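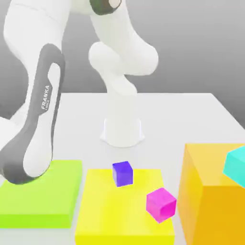

시뮬레이션 화면 속의 흰 로봇 팔. 회색 손 부분에 FRANKA라는 글자가 보이고, 앞쪽으로 연두색, 노란색, 주황색 블록이 나란히 놓여 있습니다.

화면으로 보는 집안일 연습
글 아바 다코 (Aba Darko)
9월 1일 수요일

지난 2월에 이 갤러리에 설거지 이야기를 올렸더니 뜻밖에도 편지를 참 많이 받았습니다. 대부분은 같은 질문이었어요. 그래서 로봇이 우리 집 부엌에 언제 오느냐는 것이지요. 저도 알고 싶습니다. 식구가 여섯이다 보니 저녁상을 치우고 나면 빨래가 기다리고, 빨래를 개고 나면 누군가 물컵을 또 꺼내 놓습니다. 그러니 기계가 이 일을 조금이라도 덜어 줄 수 있다면 저는 누구보다 먼저 줄을 설 사람입니다.

다만 이번에는 그릇도 수건도 나오지 않는, 조금 심심해 보일 수 있는 그림 한 장을 골랐습니다. 컴퓨터로 그려 낸 장면이고, 작은 정육면체와 색깔 블록이 전부입니다. 처음 봤을 때는 저도 아이들 장난감 상자가 떠올랐는데, 오래 들여다보고 있자니 제가 매일 하는 일이 이 안에 꽤 많이 들어 있다는 생각이 들더군요. 그래서 이번 회는 그림 한 장에 메모를 여러 개 붙이는 식으로 꾸며 보았습니다. 차 한 잔 따라 놓고 천천히 읽어 주세요.

정육면체에 대하여
청보라색, 분홍빛 자주색, 청록색이 하나씩 있습니다. 저는 이걸 볼 때마다 양념통 생각이 납니다. 집어서 제자리에 놓는 것, 살림의 절반은 그것이니까요. 스톤드콤(Stondcombe)에서 작은 철물점을 하는 오베드 냐르코 씨에게 이 그림을 보여 드렸더니, 자기 가게 일도 다를 게 없다며 한참 웃으셨습니다. 나사 상자를 꺼내고, 손님이 마음을 바꾸면 도로 넣고, 저녁에는 엉뚱한 칸에 들어간 것을 다시 찾아 옮기신답니다.

비스듬히 놓인 것에 대하여
자주색 정육면체를 보시면 모서리가 위아래로 향하도록 돌아가 있지요. 사람 손은 이런 걸 만나도 손목을 슬쩍 틀고 맙니다. 생각이라고 할 것도 없어요. 그런데 기계한테는 물건이 어느 쪽을 보고 있는지 알아내는 것부터가 일입니다. 우리 집 찬장 속 컵들은 손잡이가 죄다 다른 방향을 보고 있으니, 우리 집에 올 로봇은 각오를 좀 해야겠습니다.

높이에 대하여
세 블록 가운데 오른쪽 주황색 상자가 제일 높습니다. 낮은 곳의 물건을 높은 데로 올리는 일은 말로 하면 한 줄인데, 선반 앞에 서 보면 팔꿈치를 어디에 두느냐가 문제가 됩니다. 시어머니 댁 찬장 맨 위 칸에 큰 냄비를 올려 보신 분이라면 제 말을 아실 거예요. 팔은 들어가는데 팔꿈치가 옆 칸 문에 걸리거든요! 로봇 팔도 관절이 여럿이니 비슷한 고민을 하겠구나 싶어 괜히 정이 갑니다.

빈자리에 대하여
연두색 블록 윗면은 매끈하고, 보이는 데까지는 아무것도 올라가 있지 않습니다. 저는 이런 빈자리가 부럽습니다. 우리 집 조리대에서 이만한 자리를 만들려면 우편물을 치우고, 식빵을 옮기고, 막내의 필통을 주인에게 돌려줘야 합니다. 독자 셀롬 오포리 씨도 편지에 이렇게 쓰셨어요. “로봇이 설거지를 하기 전에, 로봇이 설거지할 수 있게 제가 부엌을 치워야 할 것 같습니다.” 두 번 읽고 냉장고에 붙여 두었습니다.

배경에 대하여
뒤는 그저 회색입니다. 창문으로 드는 오후 햇살도 없고 김이 서린 유리도 없고 발밑을 지나가는 고양이도 없습니다. 화면 속에서 잘하는 것과 진짜 부엌에서 잘하는 것 사이에는 아직 거리가 있다고들 하는데, 저는 그 거리가 바로 이 회색 배경만큼이 아닐까 짐작해 봅니다. 대신 화면 속에서는 물건을 떨어뜨려도 깨지지 않지요. 저희 집에서 지난 네 해 동안 깨진 접시를 생각하면 연습은 꼭 저런 데서 하고 오면 좋겠습니다.

그래서, 이제 맡겨도 될까요?
제 대답은 2월과 크게 달라지지 않았습니다. 정해진 자리에서 정해진 물건을 옮기는 일이라면 기대해 볼 만하고, 젖은 행주와 뒤엉킨 양말은 좀 더 기다려야 할 것 같아요. 이 그림 한 장으로는 팔이 정육면체를 잘 집는지 못 집는지도 알 수 없고요. 그래도 저는 이런 소박한 연습 장면이 화려한 광고보다 마음에 듭니다. 저도 첫 밥은 태웠고, 달걀말이는 지금도 가끔 찢어집니다.

다음 회에는 신데일(Sinddale)의 세탁소를 찾아갑니다. 셔츠를 하루에 750장 다리는 곳인데, 에제키엘 바티스트 사장님이 사람 손이 꼭 필요한 순서가 어디인지 보여 주시기로 했습니다. 댁에서 제일 먼저 기계에게 넘기고 싶은 집안일이 있으시면 방명록에 남겨 주세요. 길게 쓰셔도 됩니다, 저도 길게 쓰는 사람이라서요.

이전 갤러리: 설거지통 앞에서 (2월)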